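Reading time: 2 minutes

Keeping the Water Out: The Tender Geser at Her Winter Berth

The harbor tender Geser came out of the water in March for the first full survey of her hull in 13 years. Built to carry stores and fresh water to ships at anchor, she displaces 166 tons and remains on the harbor service list.

Surveyors from the Pietrzak yard found the bottom plating sound, with wear confined to the after peak and the sea chests. The vessel's original evaporator was a different matter. Rated at 2,000 gallons per day, it had lost most of its capacity to scale.
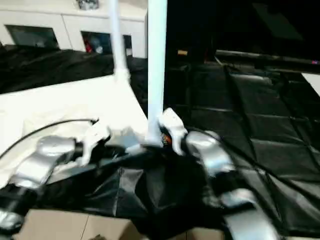
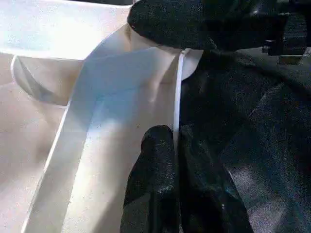
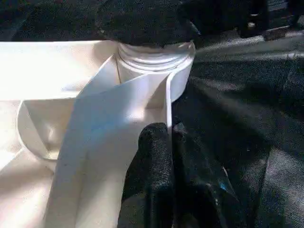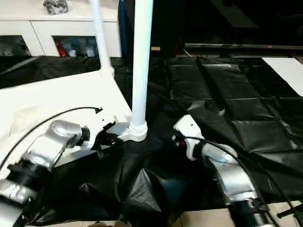 The evaporator was removed through the engine room skylight and sent to Stotex for retubing. Hanna Gajewski, who directs the survey, ordered that every opened flange be closed the same day. Decks along the route were to be protected as well - black plastic sheeting, of the kind spread over the floor in the last photograph, was specified for the passageways. Steam trials will follow once the feed pumps have been inspected.

Geser is expected to return to her berth before the ice season. Her anchor chain will be renewed at the same time.

Related items
Plotum: A Lightship Changes Stations
Reading a Ship's Draft Marks
Harbor Tugs and Their Crews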